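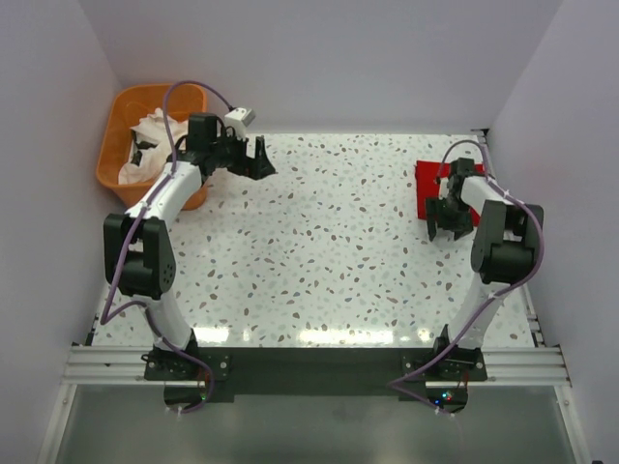

4.2 Cloth and tabletop

Figure 3. Work surface with the orange basket at back left and the folded red cloth at right.

We were delighted by how much the red cloth taught us about folding. Its color stands out sharply from the pale, flecked top – a great help when judging an edge. Up close, soft wrinkles still cross the fabric, and its lower edge runs slightly wavy. 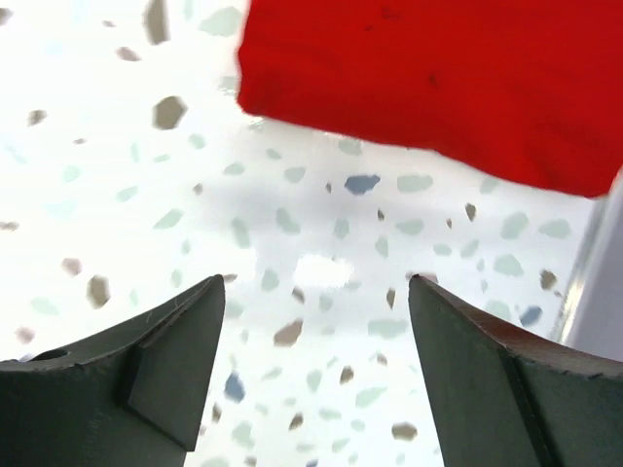 Melati Latuheru suggested that small wrinkles matter less than square corners, and we now score both.

Last updated: December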